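Gladys Pacheco met me at the side door of Brondovar with two coffees and an apology for the noise, though there was hardly any. She has been with the company for 14 years, the first nine of them on the packing tables, and she still walks through the place the way you'd walk through your own kitchen, straightening things as she goes.

These days she runs the demonstration team, the people who do ordinary household jobs by hand, over and over, so that the robot arms in the next building can learn from them. I asked how a packer ends up doing that.

"Leidy came and asked me," she said, laughing. "I thought she was going to tell me my table was closing! And it was, in the end, but that was May, and by then I'd already said yes."

Leidy Londoño, who manages the changeover, joined us a little later and didn't dodge the hard part. There were 334 people on the floor when the first Olto arms went in, and there are 300 now. "Some retired, some went over to Ospina, and a few were angry with me, and I understand it," she told me. "I'd worked next to them. I won't pretend it was all handshakes and cake."

What surprised her was how much the machines needed the people who stayed. The arms could lift all day, she said, but they had no idea how to set down a cup, or how hard is too hard when you're opening a little drawer. Gladys's crew knows all that in their fingers, and the work is to get it out of their fingers and into a form the machine can use.

"You have to slow down," Gladys said. "The first week my shoulders were up by my ears. You're holding a gripper in each hand, and you want to just put them down and use your thumbs, you know? Then one morning you forget about it and you're simply making the coffee."

She likes the quiet, and she likes sitting down when she chooses to. She misses the talk across the tables, the singing especially, and she has asked for the new shift plan to put people in pairs again. Leidy says that's coming, and the pay grade for the new job, too, which has taken far longer to settle than either of them wanted. 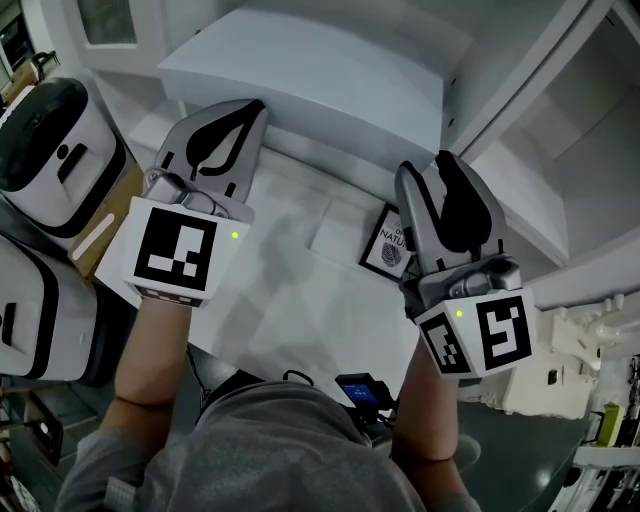
Before I left I asked Gladys whether she would want her daughter to do this job. She thought about it for a good long while, turning her cup around on its saucer. "If they pay her properly for what she knows," she said, "then yes, I would. But she wants to be a dentist, so you'd better ask her."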